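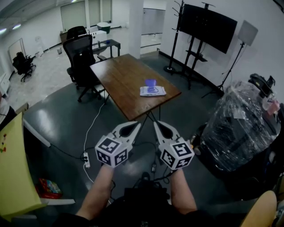

Reading time: 5 minutes

Griva Work Table

Rectangular table with a brown wooden top and thin black metal legs. Supplied flat, with fixings and one hex key.

Price: $1,162, including GST. Delivery is charged separately and depends on your postcode.

The Griva is the plain table in the Serkero range. It has no drawers, no modesty panel and no built-in power. It suits shared workrooms, studios and labs where furniture gets pushed about during the week and one table has to do for sorting parts in the morning and eating lunch at midday. Most customers buy it as a centre table, standing clear of the walls so that people can work from every side, and put their desks and storage around the edge of the room.

The top

The grain shows through the finish and varies from one table to the next. We do not match tops across an order. If you are buying several to stand end to end, tell us in the order notes and we will try to pick tops of a similar tone from the same delivery, but some difference is normal and isn't treated as a fault.

The finish is a clear matt sealer over the brown stain. For everyday cleaning use a damp cloth or an unscented wipe, then dry the surface. Don't leave wet packets, cups or cloths standing on it overnight. Spirit-based cleaners will dull the sealer over time, and abrasive pads will go straight through it. Small scratches can be touched up with the Griva care kit, which is sold separately.

Hot items need a mat. Soldering, cutting and gluing should be done on a separate board.

The legs

The legs are black powder-coated metal and bolt to the underside of the top. They are kept slim so that chairs can be drawn in from any direction, and each leg has an adjustable foot for uneven floors. On painted or coated floors, check that the feet are clean before you move the table. A bit of grit under a foot will leave a line.

Lift the table to move it. Dragging loads the leg bolts sideways and is the usual cause of wobble in older tables. Two people can carry it without trouble.

Assembly

Allow 15 minutes with two people. Lay the top face down on a blanket or the flattened carton, position the legs, start all of the bolts by hand and then tighten them in turn. Turn the table over together, one person at each end, and set the feet once it is in its final position. Go over the bolts again after the first fortnight of use.

The hex key is a standard size. Do not use an impact driver on the fixings.

Planning the room

Leave at least 500 mm behind each seated person, measured from the back of the chair when it is in use, and more on any side that doubles as a walkway. Office chairs on five-star bases take up more floor than people expect, and when nobody is using them they tend to drift. If the room has a couple of chairs per table plus one or two spares, give the spares a place against a wall.

Where the floor changes from one surface to another, such as a mat to tile, keep the whole table on one side of the join. The feet will take up a small difference in height, but the table will rock again the next time it is shifted.

Power is the other thing to settle early. A table in the middle of a room usually ends up running off a power strip on the floor. That is workable for laptops and chargers, though the cord should run under the table and away from the side people walk along. Use a floor cord cover wherever a lead has to cross open floor. The Nigam cable tray fits under the Griva with four screws and will take a power strip up off the floor. It can be fitted before or after assembly, but before is easier. 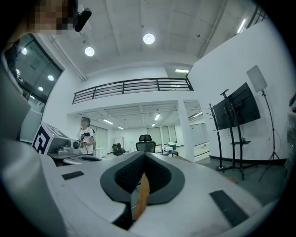

Lighting and ceiling height make a difference to how the top looks once it is installed. Under cool white lights the brown reads a little greyer than it does in daylight. In tall rooms, and in rooms with a mezzanine over part of the floor, the light can change noticeably from one end to the other, so look at the sample in the spot where the table will go. We post samples free of charge, one per customer. Glass partitions close by will add some reflected light as well.

If you have an upper level, measure the stairs before ordering for it. The top comes in one piece and doesn't bend around a tight landing. Our standard delivery is to the ground floor only.

Goes with

Trekell mesh chair – black mesh back, five-star base with casters. Comes with casters for carpet as standard. Ask for the hard-floor set if the room is tiled or has a coated floor.

Nigam cable tray – black, open at both ends. Screws included.

Griva side table – small, with a black top. Meant for a printer, a kettle or whatever else would otherwise end up on the work table.

Griva care kit – stain pen, a small bottle of sealer and two cloths.

What's in the carton

One top, four legs, bolts and washers, four adjustable feet, one hex key and an instruction sheet. A spare bolt and washer are taped to the back of the sheet. Check the contents before you throw out the packaging, and keep the corner protectors if you think the table may be moved to another site.

Warranty and returns

The frame and fixings are covered for 18 months from delivery under normal indoor use. The finish is covered against peeling and lifting for the same period, but not against scratches, heat marks or rings. These terms are in addition to your rights under consumer law.

Unassembled tables can be returned in the original carton. Return freight is at the buyer's cost unless the item arrived damaged. Report freight damage as soon as you find it and include a clear photo of the carton label along with the damage. Assembled tables can't be taken back for change of mind.

Replacement legs and feet are kept in stock. Replacement tops are made to order and take longer, and the colour may differ from the original.

Trade orders

Schools, labs and fit-out firms can order on account. Quotes include delivery to the door and can include assembly on request. Please give us the floor level, the lift dimensions if there is one, and the hours when the loading area is open. Packaging is taken away only where assembly has been booked.

Last updated: August

Contact Serkero | © Serkero Furniture. All rights reserved. | Back to top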